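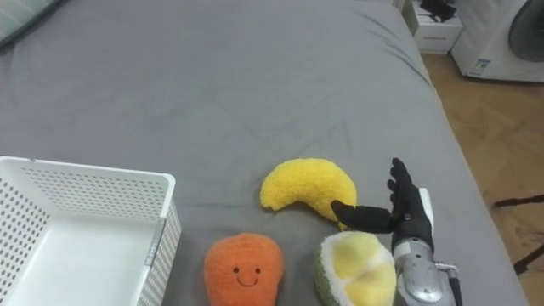
## 4. Your first pick-and-place run

Now the fun part! By this point your Omatard arm is mounted, the Gukcombe controller is on, and you've finished the wrist check in Section 3. Set aside an afternoon for this one, as most people want to keep going once the first toy lands in the basket.

### What to set out

- Soft toys, ideally plush fruit in mixed shapes
- An open plastic basket, light in color
- A plain sheet, pulled reasonably flat over a bed or mat

A soft surface is a great place to learn. The fingers can press down a little too far and the bedding simply gives way. Small wrinkles are fine, and the Mulder planner copes with them well. A busy pattern will slow it down.

### Steps

1. Put the basket on the side away from the arm's base, with its open top facing up.
2. Place the toys between the basket and the arm. Leave a finger's width between them if you can.
3. On the controller, choose **Tasks > Sort > Single basket**.
4. Press **Home** and wait for the steady tone. The hand opens and moves to its ready position.
5. Set grip force to 700. The scale goes up to 2000, but plush needs very little.
6. Press **Preview**. The arm traces its path above the toys without closing the fingers.
7. If the path looks good, press **Run**.

> **Caution:** Keep your own hands, sleeves and hair out of the reach area from the moment you press Home. The red button stops the arm at any time.

> **Note:** Let the wrist cable hang in a loose loop. If it pulls tight during Preview, stop and go back to Section 3.
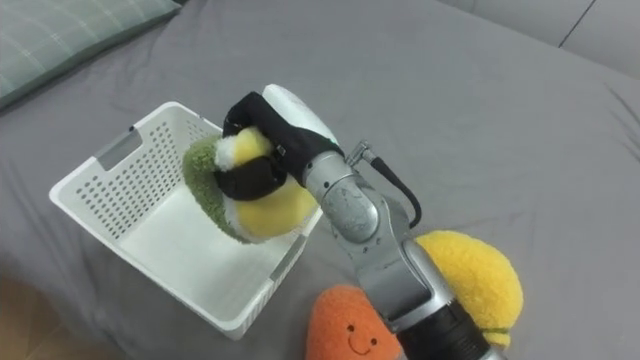 8. Watch the release height. The toy should be just over the opening when the fingers let go. Too high and round toys bounce out, too low and the knuckles knock the rim.
9. Adjust with **Drop +** and **Drop –**, one tap at a time.
10. Let the run continue until the controller shows **Clear**.

### If a pick goes wrong

**The toy slips.** Raise the grip in steps of 50. Long, curved shapes such as a banana hold best near the middle.

**The arm nudges the basket.** Move it a little farther out and press **Rescan**.

**The hand hovers and won't close.** Two toys are probably touching. Spread them apart and press **Retry**. The planner allows 6 retries before it asks for help.

Once you're getting clean runs, try toys with odd outlines! Anything layered or lopsided makes a lovely challenge, and the Fostemau add-on in Section 5 lets you save a separate grip for each one.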